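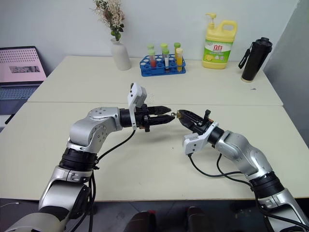
Last updated March 9, 2019, mostly to add the part about glitter.

## Osier Street Repair Evening: questions we get

Bring a broken thing to the hall on Osier Street, sit with somebody who likes fixing broken things, and go home with a thing that may or may not be broken. Below are the questions that come in by email, by phone, and in one case by a note pushed through the mail slot and addressed to "The Toaster People."

### When is it?

The second Thursday-ish. Fine, the dates are taped to the hall door and they move when the choir has a concert. Doors open at 6:30 and the last item goes on a bench at 8:15. If you show up at 8:14 with a sewing machine you will be met with politeness and nothing else.

### What does it cost?

Nothing to come in. If you need a part, you pay what the part cost us. There's a jar by the coffee. The jar has never once been full, so please don't worry about it overflowing.

### Do I need to book?

For lamps, clothes, toys and small kitchen items, no. For anything with a motor, yes, because only two of us enjoy motors and one of us is away a lot. Email first and tell us the make, the model, and what it does or won't do. "It's making the noise" is a popular description. Please tell us which noise.

### What can I bring?

If you can carry it in by yourself, in one trip, we'll look at it. Last year people carried in 201 items and 154 of them went home working, which we're pleased with. A good share of those turned out to need a fuse or a cleaning, and we counted them anyway.

Things we see all the time:

- table lamps and floor lamps
- vacuum cleaners (empty it, please, we are begging)
- zippers, hems, coat linings
- radios and record players
- wobbly chairs
- music boxes

### What can't I bring?

Microwaves, gas anything, car parts, anything that has been in a flood, and phones. We used to do phones. We had a meeting about phones and the meeting was short.

We also can't take glitter. In January somebody brought a snow globe with a slow leak, and it became a snow globe with a fast one. We are still finding it. The baker two doors down is still finding it.

### Can I drop my stuff off and pick it up later?

No. You stay with your item. You don't have to help, but you'll probably be handed a flashlight and told where to point it. People who have never held a screwdriver do fine. People who have watched four videos on the way over sometimes take longer.

### Who are the fixers?

Eleven regulars, with backgrounds running from "electrician, retired" to "owns a soldering iron." Tien-fu Yang handles clocks and the schedule, and is the person who answers your email. He writes short replies. He isn't mad at you.

### Are they qualified?

Anything that plugs into a wall gets checked by our electrician before it leaves, and if it fails the check it leaves with the cord tied up and a tag on it. You can cut the tag off when you get home. We can't stop you. We did go to the trouble of making the tag, though.

### What if you make it worse?

It happens. You sign a sheet on the way in that says you understand it happens. If the item is worth a lot of money, or was your grandmother's, say so before we open it up. We'll tell you whether we'd try it or send you to a shop. For watches and anything made before the war, we send people to Werton on the hill. They charge real prices and they're worth it.

### My blender is a Pestunance. Can you fix it?

Probably not. We get this one often enough to give it a heading. The base is held shut with clips that come apart once and only once, and the drive socket inside strips if you make soup with any ambition. We have fixed one. It took three evenings and it now runs in a single speed, which its owner calls "lively."

If yours only leaks, that's the gasket, and we keep a few in the drawer. Bring the jar and leave the base at home.

### Do you sharpen knives?

Yes, up to three per person. Wrap them in a dish towel and say the word "knives" out loud when you hand the towel over. No serrated blades. No swords. This has come up.

### Can you fix my printer?

We can sit with you while you decide what to do about your printer.

### Can my kids come?

Sure. There's a take-apart table at the back with dead keyboards and small screwdrivers, and it's the most popular spot in the building. Kids under ten need a grown-up next to them. The grown-up is also allowed to take apart a keyboard, and tends to.

Nothing at that table goes back together. Please don't let anyone leave their game controller there "for a minute."

### Is there parking?

There are 30 spaces behind the hall and the swim club thinks all of them belong to the swim club. Go in by the side gate, park nose out, and be gone by nine. The street is free after six, except in front of the pharmacy.

### Is the building accessible?

The side door is level with the lot and wide enough for a wheelchair. The front has four steps and a handrail we keep meaning to look at. Yes, we know.

### Is there food?

Coffee, tea, and whatever Abdelaziz Bakery has left at closing. Usually that's rolls. Now and then it's a tray of almond pastries, and on those nights the repair rate drops sharply before 7:30.

### I fixed something at home. Can I tell you about it?

Please do. Come in any time before eight, get a coffee, and find somebody who isn't holding a hot soldering iron.

### I'd like to help out. What do you need?

Sewing people. We have plenty of folks who want to look inside a radio and exactly two who can put in a zipper, and the zipper line goes out to the coat rack. You don't need your own machine. We also need someone to run the sign-in desk with a firm voice and readable handwriting. Either one of those would be a start.

### You had my crockpot lid. Do you still have my crockpot lid?

We have four lids on the shelf over the sink. Come and look. If none of them is yours, you're welcome to take one that fits.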